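November, still hot at bedtime

Woke at five to the sound of the possum coming home over the roof, heavy-footed, like a man who has lost his keys and blames the house. Lay there for an hour doing sums. The sums concern the piano.

For the record, since I will want to remember later how I got into this: Aunt Bettina left me the piano. She left my brother the shares. The piano is a Forner upright, walnut, weight according to the removalist "a fair bit, love", and it has been sitting in her front room in a suburb 78 kilometres from mine, with a doily on it and a framed greyhound on the doily. The house settles at the end of the month. The piano must be out before then or it conveys to the new owners, who have said through the agent that they would prefer it didn't.

I do not play. I had 18 lessons at the age of nine and can still manage the left hand of something in C.

Rang Papadakis Removals at eight on the dot. They are the third lot I've tried. The first wanted to know how many stairs and when I said eleven, with a turn, there was a silence and then the line went dead, which I choose to believe was the reception. The second quoted me a figure that would have bought a better piano. Papadakis himself answered, chewing toast. He asked about the stairs and I told him, and he asked about the turn and I told him, and he said, "Which way does she turn?" Left. He seemed pleased about left. $1412, including GST, not including "any surprises". I asked what sort of surprises. He said if he knew, love, they'd be in the quote.

So that's the holiday at the beach gone, or at least the part of it with a roof.

Measured the hallway after breakfast. Measured it again with the other tape, which gave a kinder answer, so I've gone with that one. The piano will stand where the bookcase is and the bookcase will stand where the good chair is, and the good chair will go in the spare room, where it will have clothes put on it until one of us dies. Took out four shelves of books and made three piles: keep, give away, and ones I have been pretending to have read. The third pile is now holding the laundry door open.

Mid-morning Cyprian Domański came to look at the patient. Not the piano itself, only my photos of it, which I'd had printed at the chemist because he doesn't look at things on telephones. He tuned for the conservatorium for years and has a manner I associate with vets. He laid my prints along the kitchen bench, put on one pair of glasses over another, and asked when it was last tuned. I said I thought before the bicentenary. He shut his eyes for a bit. Then he asked if I'd lifted the lid and smelled it. I had not thought to smell it. Moths, he said, have a smell, and so do mice, and a pinblock that has gone won't smell of anything, that's the bad one. He drank two cups of tea, ate the last of the gingernuts without any apparent pleasure, and told me that a piano which has stood in one room for fifty years does not want to move and will let me know it. It must sit a month in the new place before he'll lay a hand on it. In that month I am not to play. I said that would be no hardship to anyone.

I asked what he thought it was worth. He looked at me with real kindness and said, "To you?"

My brother rang at lunch to see how I was "going with the old joanna". He has bought a barbecue with the shares, or with a corner of them. It's a Kollon, with a side burner, and the hood has a window in it so that you can watch the meat without letting it know. I said that sounded lovely. He said I should have asked for the shares. I said it was a will, Graham, it wasn't a menu. He thought that was very good and repeated it to someone in the background.

After that I went out and hacked at the jasmine for an hour. It has got into the gutter again and was on its way to the neighbours. Filled the green bin, and got sap on the blue shirt, the one I'd been saving. Found a tennis ball, a peg, and the trowel I accused my sister of borrowing at Easter. I'll have to think about how to put it back into circulation without anything being said.

Too hot by three to do anything upright. Drew the curtains and went through the box of Bettina's papers, which I have been putting off. Mostly warranties. She kept the warranty for everything she ever owned, including two toasters I know for a fact she threw at Uncle Des. But down the bottom, under the rates notices, there was a small exercise book in her handwriting, and in it every pupil she taught, with the piece they were up to and a remark. I hadn't known she'd taught that many. 92 names, over I suppose twenty-five years. The remarks are merciless. "Willing. Ham fists." "Plays as if being followed." "Mother hums." One poor child has only "Oh dear" against each date for a whole winter, and then in the spring, underlined, "Well!"

I looked for myself, of course. Two-thirds of the way through. "Has an ear. Will not sit." I read it several times. I was nine, it was a hot front room, there was a greyhound asleep on the pedals. I don't know who would have sat. But I put the book on the mantelpiece instead of back in the box, and I've been up to look at it twice since tea.

Tea was eggs. The power flickered at seven and the fridge has been making a remark of its own ever since, a sort of low B flat. 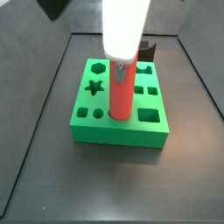

Red peg, round hole. My hallway should be so lucky.

Went round with the tape one more time before the light went, this time on my hands and knees for the skirting. The kinder tape says there are two centimetres in it. The other tape says there's one. Papadakis says one is plenty and he has put a baby grand through a bathroom window, but he didn't say why, and I found I didn't want to ask. The front door will have to come off its hinges. I've put oil on the screws tonight so they have time to think about it. The top one hasn't shifted since the previous people painted over it, in a shade of cream called, according to the tin they left us in the shed, Pulent Sandbank. We have four tins of Pulent Sandbank. I've never had the heart to open one.

To do tomorrow, in this order, before it warms up: ring the agent about the key. Ask next door whether the ute can live somewhere else for a morning. Buy gingernuts, two packets, hide one. Find out what you're meant to do with a framed greyhound. Graham doesn't want it, he says it never liked him.

Left window open for the breeze, such as it is. The possum has just gone out again.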